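[teleop-demos] Re: hand guiding or remote for pick tasks?

Afternoon all, quick one, in between sessions so excuse the typing. Replies below the quoted bit.

> We're setting up a two arm cell at Fendton and have to pick a way to
> record demos. Half the group wants to grab the arm and push it through
> the motion (zero gravity mode, button on the wrist). Other half wants
> leader arms and remote. Task is boring stuff, pick up a cup, put it
> down somewhere else, later on hand it from one arm to the other.
>
> Questions:
> - is hand guiding good enough for a first dataset
> - do you let the operator look at the table or only at the camera feeds
> - what do you do with bad demos, delete or keep
>
> Budget is small. Leader arms are not cheap. Would rather hear from
> people who did it than read another paper.

We did both. Hand guiding first, remote after. Short version: hand guiding for waypoints, remote for anything you want to train a policy on.

Problem with hand guiding is you. Your arm is in the pictures. Your sleeve, your shadow, half your head when you lean in. Then at run time the robot is alone and the pictures look different. You can replay the joint path afterwards with nobody standing there and record the cameras on the replay, we did that for a while, works but doubles the time and the object has to go back in exactly the same spot or the replay closes on air. We taped corners on the table. Got old fast.

Two arms by hand is worse. One person can't really push two arms at once and watch the fingers. Two people get in each other's way.

With remote the operator is off to the side and the approach is the robot's own approach. Biggest thing we learned is to make them stop short. Open the fingers wide, come in level with the cup, pause, then go around it. New people dive straight in from above and knock it over.

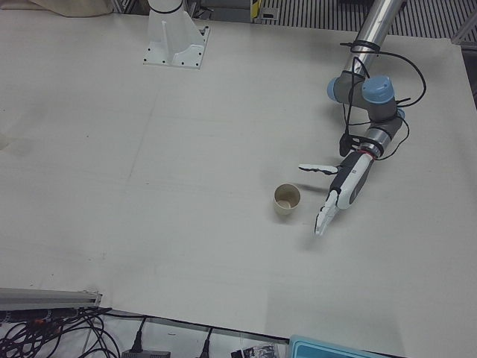 Fendton wrote back off list to say a pause like that will teach the policy to pause too, and that they had an arm once that stopped next to the part and just sat there. Fair point. I'd still have the pause while people are learning and trim it out later. We cut anything where no joint moves for longer than a moment, script does it, happy to share. If you don't trim then yes you will get the sitting there thing, seen it.

Second question, where to look. We went back and forth. If the operator can see the table they use depth the robot hasn't got. Looks great, demos are smooth, policy is terrible because the information wasnt in the cameras. So now, feeds only for recording, eyes on the table for practice and for resets. People hate it for the first morning. Wrist view especially, if your mount is rotated the way ours is then up is not up and everyone pushes the wrong way at first. Do NOT rotate the feed for the operator and store it unrotated without writing it down. Ask me how I know. We lost 45 episodes to a mixup over which ones were turned. 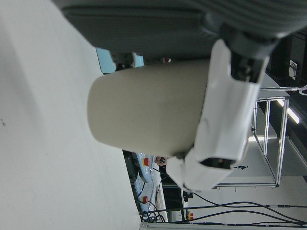
wrist view, sideways, cylinder in the grip

Grip force. With hand guiding you close the gripper with a button so it's open or shut, and that's what gets logged. With the leader you get the whole curve, slow close, little squeeze, let off. Paper cups care about this a lot. We crushed a bunch on binary open/close and nearly none once the trigger was analog. The Kandasamy handles have an analog trigger and they're the cheaper ones, so look at those before you spend on full leader arms. Downside, no feel coming back. You learn to read the squeeze off the picture.

Also check what the wrist cam sees once something is IN the gripper.
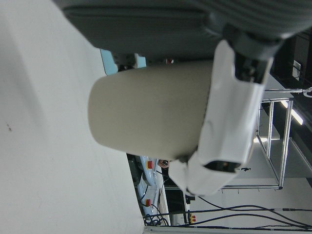 A big object takes the middle of the view and whatever you were going to put it down on is behind it. So for the place half of the task the fixed camera does the work, and if the fixed camera is bumped between sessions you won't notice until training. We check it against a saved frame every morning now. Takes a minute.

Third question, bad demos. Keep them, mark them. We use three labels: good, recovered, fail. Recovered is the useful one, operator missed, backed off, got it second try. First time around we threw those out to have a nice clean set and the policy had no clue what to do after a miss. Second set had 43 recovered ones mixed in and the difference was easy to see. Fails we keep on disk and dont train on.

Numbers, because someone always asks. The Skastetti set is over 2000 episodes and most of that is one task. You don't need that to start. Get a small set, train, watch it go wrong, record more of where it goes wrong.

Last thing, the reset and the in between bits. Stop recording when you move off to fix something. We had episodes that ran on past the end, arm parked facing the desk, fingertips and the back of a screen, all labeled "place cup". Went straight into training. Have the record key be a foot pedal, hands are busy.

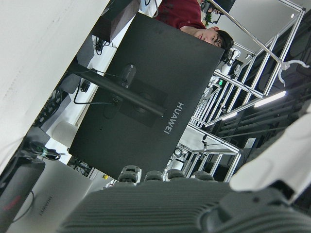 wrist view, back of the monitor

For the handover between arms I'd wait. Get each arm doing its own pick first. Then record the handover as its own thing, start with the object already held. Gralness posted their notes on timing for this in October, it's in the list archive, worth reading even if thier arms are different from yours.

Gotta run, next operator is up. If you want the trim script or the label sheet mail me off list and say which log format you have.

PS forgot, estop within reach of the operator seat, not only at the table.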